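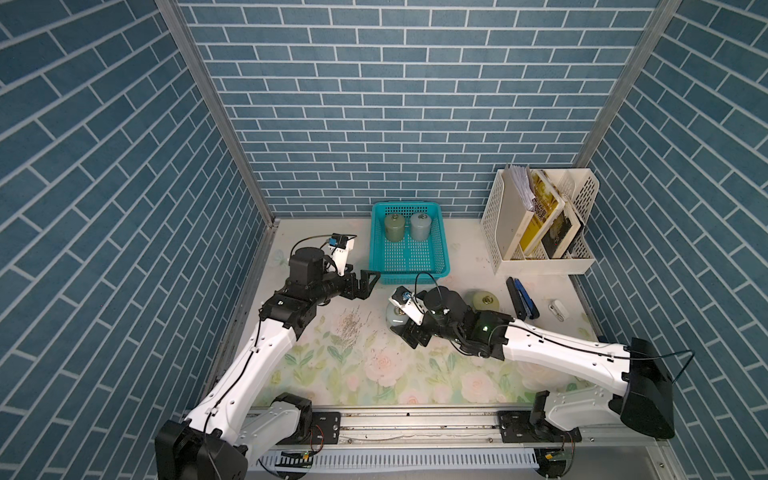
Small table makeover: keep the floral mat or not?

Posted in Table & Pantry

marshhen14
Okay, I need opinions before my sister gets here Friday. I've got three walls of blue with the white-grouted brick pattern, and on the table a cream mat with pastel flowers – pink roses, green leaves, the whole garden. On top of that go a teal plastic basket and a clear glass jar with a metal lid. I love every one of these things. Do I love them together? My husband says it looks like a tea room inside a swimming pool. I was going for cheerful!

Skuvum
Lose the mat. Brick pattern plus roses is two patterns fighting, and you can't take the walls down in an afternoon.

pettigrew_l
Oh, I completely disagree with Skuvum. The cream calms all that blue down, and the flowers are soft enough that they don't shout. Keep the mat, swap the basket. Teal next to that blue is so close that it looks like you tried to match and missed. Mine is plain wicker and I got it for 2 dollars at a church sale. – Loretta

marshhen14
But the basket is the useful part, Loretta! Tea bags, clothespins, mail, it all goes in there.

Ansel Doucet
Can I ask about the jar? If you're keeping flour or sugar in it, check the lid for a good seal. I had one with a metal lid that looked fine and the brown sugar was a brick by May (a real brick, not the printed kind). Now mine holds buttons.

marshhen14
Dry beans, so I think I'm safe. They've been in there since forever.

Skuvum
Beans are fine. Mat still has to go. Plain cream if you must have one.

dunleavy_kitchen
I'm with Loretta on the mat but leave the basket alone, teal is fine. What I would do is push the basket to one side and put the jar on the other so you've got somewhere to set down a plate. Also, are those walls paper or panels? I papered mine in a brick print and the slanted ceiling nearly finished me off.

marshhen14
Panels. We spent 200 on them and I'm not looking at another wall until I retire. Mat stays for Friday, Skuvum, sorry. I'll try Loretta's wicker idea if I can find one the right size – mine needs to hold a box of tea standing up.

pettigrew_l
Measure the box before you go shopping. I never do and I have four baskets in the garage.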